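18.06.2022

Endlich zu Hause, die Füße tun weh, und ich bin viel zu aufgedreht zum Schlafen. Also schreibe ich alles auf, solange ich es noch im Kopf habe. Tag der offenen Tür bei Plikico draußen in Greenberg! Seit dem Plakat an der Haltestelle hatte ich mich darauf gefreut, und dann hätte ich beinahe den Bus verpasst, weil ich noch einmal zurück musste wegen der Regenjacke (die ich dann den ganzen Tag herumgetragen habe, kein Tropfen gefallen).

Am Eingang gab es einen Aufkleber mit Besuchernummer, ich hatte die 2749. Ob die wirklich so viele Leute erwartet haben oder ob die Rolle einfach von irgendwoher stammte, weiß ich nicht. Voll war es jedenfalls. In der großen Halle zuerst der Palettierer, den ich schon aus dem Film auf ihrer Seite kannte. In echt ist er viel leiser, als ich dachte, nur so ein Zischen, wenn der Sauger loslässt. Ich stand lange davor, neben mir ein Kind, das jedes Mal in die Hände geklatscht hat, wenn ein Karton auf dem Stapel landete. Ich hätte am liebsten mitgeklatscht.

Das Schönste kam aber hinten, in dem kleinen Anbau, wo Drelter seine Vorführung hatte. Da ging es um Wäsche. Socken, Tücher, Pullover, das Zeug, das bei mir seit Wochen im Korb liegt. Der Vortrag war kurz und gut: Ein Blech hat immer dieselbe Form, ein Socken nie. Man kann ihn tausendmal hinwerfen und er liegt jedes Mal anders da, und deshalb tut sich ein Roboter mit einem Wäschehaufen so viel schwerer als mit einer Autotür. Damit er es trotzdem lernt, machen Menschen es ihm vor, mit Greifern, die sie selbst in der Hand halten. Die Kamera sitzt gleich am Greifer und nimmt alles so auf, wie später die Maschine es sehen würde. So einfach im Grunde! Und darauf muss man erst einmal kommen.

Und dann durften wir selbst ran. In jede Hand ein Greifer, vor sich ein Haufen Wäsche, und los. Ich hatte mir vorgestellt, das geht wie mit einer Grillzange. Von wegen. Man merkt erst, was die eigenen Finger alles können, wenn man nur noch zwei davon hat. Den ersten Socken habe ich dreimal verloren, beim vierten Mal hing gleich noch ein zweiter dran. Die Frau vom Stand meinte, ich solle weniger hinschauen und langsamer zumachen, und danach ging es wirklich besser. Ein Handtuch einmal zusammenlegen habe ich auch geschafft, schief, aber zusammengelegt. Ich habe rund 24 Minuten an dem Tisch verbracht und hinter mir stand schon eine Schlange - ein bisschen peinlich, aber schön war es.

Beim Kaffee (dünn, dafür der Streuselkuchen sehr gut) lag ein Heft von Fesonside aus, die bauen die Auswertung dazu. Da steht drin, wie aus den Aufnahmen am Ende Bewegungen werden. Die Hälfte habe ich nicht verstanden, die Seite mit den Griffkräften will ich morgen noch einmal in Ruhe lesen. Im Oktober soll es einen zweiten Termin geben, dann mit einem Roboterarm, der die Wäsche selbst aus der Kiste nimmt. Da muss ich hin, und vorher frage ich, ob man sich anmelden muss.

Auf der Rückfahrt habe ich im Bus die ganze Zeit mit Daumen und Zeigefinger den Reißverschluss meiner Tasche auf- und zugezogen, nur mit den beiden. Die Wäsche im Korb liegt immer noch da. Eine Frage aus der Runde nach dem Vortrag schreibe ich noch ab, mit der Antwort, so gut ich sie mitbekommen habe.
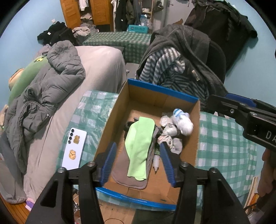 Warum nimmt man für das Vormachen Greifer und keine bloßen Hände?

Weil die Maschine später auch nur zwei Backen hat. Was ein Mensch mit fünf Fingern macht, lässt sich darauf schlecht übertragen, was er mit dem Greifer schafft, dagegen ziemlich direkt.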